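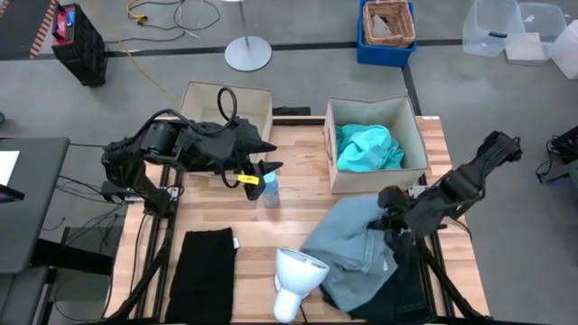
Get the quote for the spares before you get the quote for the arms, a reader wrote after the last gallery. Spare fingers, spare cables, one spare motor of each kind. Said their own bench at Belmonte sat dead for most of October waiting on a part that cost less than lunch.

Fair point and it's gone in the plan. This page is the short version of our shopping list for the Nurnham clothes-folding bench, with pictures. Quick one as the order has to go in by the end of the month. Figures are ours, yours will differ.

March 26, 2022

5 comments | 100 shares

The folding bench. Arms on rails down both sides, table in between, denim under the right hand gripper. The arms are the big line in anybody's budget, obviously, but the rails were quoted separately by Wistau and we nearly missed it. Ask if the legs are included as well. And cardboard boxes do fine for clothes, don't let anyone sell you trays in the first year.

What we have pencilled in for the second bench:

Arms and rails — Wistau, same as before. Lead time is 10 weeks, so it lands after the summer whatever we do.
Grippers — Faren, two-fingered again. Looked at softer ones, couldn't justify it for shirts and jeans.
Spares — almost 3,000 pounds all in. Hurts. See above.
Table — buy a decent one. Flat and heavy. We tried to save money on the first and had to replace it.
Cables, ties, floor tape, extension leads — 100 pounds pencilled, will be more, always is.
Clothes — charity shop. Mixed fabrics, dark and light. Goes under consumables so finance dont ask every time.

Not in the plan: new computers. The ones we have can wait another year.

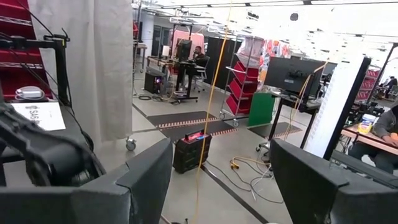

Does a second bench need a bigger room? Measure the floor with the chairs pulled out and the cables down, and if you can still push a trolley past you have enough room.

Out past the gripper fingers, looking across the floor. Mats, red bins on a wire cart, people at their desks. Storage is the line everyone forgets. Bins are cheap one at a time and then you want a cartful, and the cart costs more than the bins do.

Power next. Get the electrician's price in writing before you sign for the arms. Ours came in two parts, sockets and then making good, and only the first part was in the budget. Curtains and partitions came out of a differnt pot altogether (furniture) which was handy.

Still to decide: lease or buy. Wistau will lease over three years with a swap if an arm fails. Dearer in the end but the money is easier to find in one-year chunks. Leaning buy. Will update when the quote is back — delivery to Nurnham was left off the first one so they're redoing it.

Comments (5)

Lease every time. We bought and the model was dropped the year after, now can't get joints for it.

What is the Faren support like? Their quote to us was fine but took ages to come.
 — Slow on email, good on the phone. Ring them.

3,000 on spares sounds a lot for one bench. Could you share a spares box with the other team?
 — We might. Depends if they go for the same arms, they haven't said.

More pictures of the cable side please, trying to price ours up.

Related
Getting a robot order past finance
Belmonte bench: what we spent and what we'd skip
Trolleys, bins and other boring purchases
Lease or buy? Notes from the Wistau open day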